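Poner la mesa a diario: mantel individual, cubiertos y vaso

Consejos de cocina y comedor

La mesa de todos los días se pone deprisa y casi siempre con una mano ocupada. Estos apuntes sirven para una mesa sencilla, con mantel individual, un plato, tres cubiertos y un vaso. Para una comida con más servicios el orden es el mismo y solo se añaden piezas por fuera.

Antes de empezar

Limpie la mesa con un paño húmedo bien escurrido y séquela con otro. En las superficies blancas se notan mucho los restos de grasa cuando la luz entra de lado, así que conviene agacharse un momento y mirar el tablero a ras. Una gota de jabón en 300 ml de agua tibia es suficiente. Con más jabón quedan cercos y hay que aclarar dos veces.

Saque todas las piezas del armario antes de colocar la primera. Una bandeja ahorra viajes. Los cubiertos van sobre un paño doblado para que no resbalen, y los vasos de pie, nunca boca abajo sobre la bandeja mojada.

El mantel individual

Los de tela oscura son agradecidos con las manchas de vino y de salsa, pero enseñan las migas y las pelusas. Sacúdalos fuera y páseles un rodillo adhesivo. Los nuestros miden 44 cm de ancho y dan de sobra para el plato y un cubierto a cada lado — con uno más estrecho, el cuchillo acaba fuera de la tela.

Coloque el borde largo paralelo al canto de la mesa, a dos dedos de distancia. Si la tela lleva cuadros o rayas, use una línea como guía para el plato y otra para los cubiertos. Es más rápido que medir a ojo.

Lavado: del revés, a 30 grados o menos, sin suavizante. Se planchan todavía algo húmedos, empezando por las esquinas. Si un mantel se ha deformado y un lado ha quedado más ancho que el otro, mójelo, estírelo con las manos sobre una toalla y déjelo secar en plano. No siempre vuelve a su forma.

El plato

Va en el centro. Los platos decorados tienen un derecho y un revés aunque sean redondos: si hay letras o una figura, tienen que leerse desde la silla. Parece una tontería hasta que se sienta uno delante de un sol cabeza abajo.

No apile platos decorados sin poner algo entre ellos. Sirve un disco de fieltro o una servilleta de papel. Los dibujos aplicados sobre el esmalte se gastan con el roce y con el lavavajillas; si al pasar la uña se nota relieve, lávelo a mano con esponja blanda. Para quitar las huellas del borde brillante, un paño de algodón seco.

Los cubiertos

El tenedor a la izquierda, con las púas hacia arriba. El cuchillo a la derecha, con el filo mirando al plato, y la cuchara por fuera del cuchillo. Los mangos se alinean por abajo, a la altura del borde inferior del plato.

Coja siempre los cubiertos por el mango o por el cuello. Deje primero el tenedor, que marca la distancia, y repítala al otro lado. 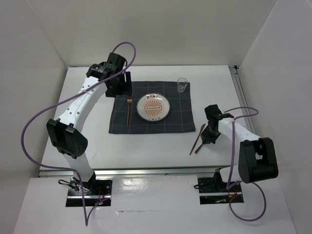 Con los acabados en tono cobre hay que tener un poco más de cuidado. Ivars Tamošiūnaitė, que lleva el menaje del comedor Palska, los lava aparte y los seca uno por uno en cuanto salen del agua. La cal se ve enseguida sobre ese color. Nada de estropajo metálico ni de pasta abrasiva. Si el acabado es un baño fino, el limón y la sal que se recomiendan para las cacerolas de cobre pueden dejarlo a parches.

En el cajón, separados de los de acero. Nosotros usamos el separador Preltell de 38 cm, forrado con una tira de fieltro pegada al fondo. También vale una caja de cartón baja cortada a medida.

El vaso

Arriba a la derecha, encima de la punta del cuchillo. Agárrelo por la base y déjelo sin arrastrar. Si va a haber niños, acérquelo un poco hacia el centro, porque en la esquina del mantel se lo llevan con el codo.

Para el velo blanquecino del vidrio, vinagre blanco templado durante diez minutos y aclarado con agua caliente. Si después sigue opaco, el vidrio está rayado y no tiene arreglo. Seque con un paño de lino viejo, que suelta menos pelusa que uno nuevo.

Último repaso

Póngase de pie detrás de la silla y mire el conjunto desde ahí. Se corrige primero el plato y luego lo demás. La servilleta puede ir debajo del tenedor o a la izquierda, doblada en rectángulo, con el pliegue hacia el plato.

Si pone la mesa el miércoles por la noche para el desayuno del jueves, deje los vasos boca abajo sobre la servilleta limpia y deles la vuelta por la mañana. El pan se saca a última hora — cortado la víspera no hay quien lo coma.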